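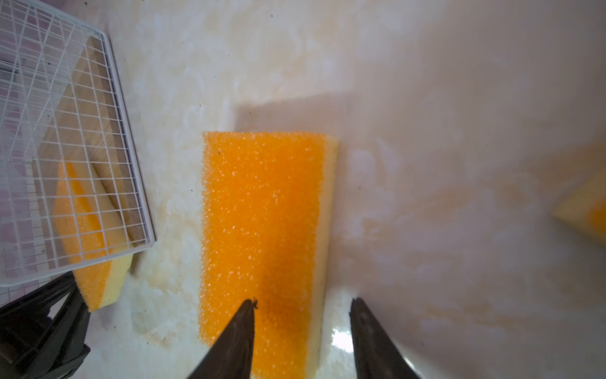
Ruppert scrub sponge, orange side up. A second one is in the white wire rack at left.

Ruppert Two-Sided Scrub Sponge, pack of 2

Sponges get sold with a lot of big talk. We have read packs that promise to "transform" your sink, and we have washed the same lasagna pan as everyone else. So take this page as a plain account of an orange and yellow sponge.

What it is
A rectangular kitchen sponge with a rough orange scrubbing layer on one face and pale yellow foam on the other. The ends are cut square, so the corners get into the bottom edge of a baking dish better than a rounded sponge does. The orange layer can stick out a little past the foam. We asked Ruppert if this was on purpose and got a long email that didn't answer the question. It hasn't mattered in use.

What the pack says, and what we think
"Scratch-free on all surfaces." No. The orange side is abrasive, and an abrasive will mark something sooner or later. Keep it off nonstick, clear plastic and anything you'd be upset about. Use the yellow side there.

"Lasts for months." Whose months? In our shop kitchen, with the sink going most of the day, one sponge was good for 17 days before the foam started to tear at a corner. A home sink is easier on it, but we won't put a number on that.

"Stays fresh." It's a sponge. Leave it in a puddle and it will smell like one. Squeeze it out and stand it somewhere air can get at it - a wire rack is fine, and so is the edge of the dish drainer you already own.

Compared with the others we stock
The Uller sponge has softer foam and a weaker scrubbing side. Good for glasses, slow on burnt rice. The Pliltach costs more, and after a month of using both we could not tell you what the extra money buys. The Ziromis is a cloth, whatever its label says, and does a different job.

Details
Sold as: pack of 2, same color
Scrubbing side: orange, coarse
Foam side: pale yellow
Dishwasher: the maker says top rack. Ours came out clean and a bit stiff.
Rack and board: sold separately
Carton of 9 packs: ask at the counter, the discount is small

Returns
Unopened packs only. If the orange layer peels off in the first week, bring it back anyway and we'll swap it.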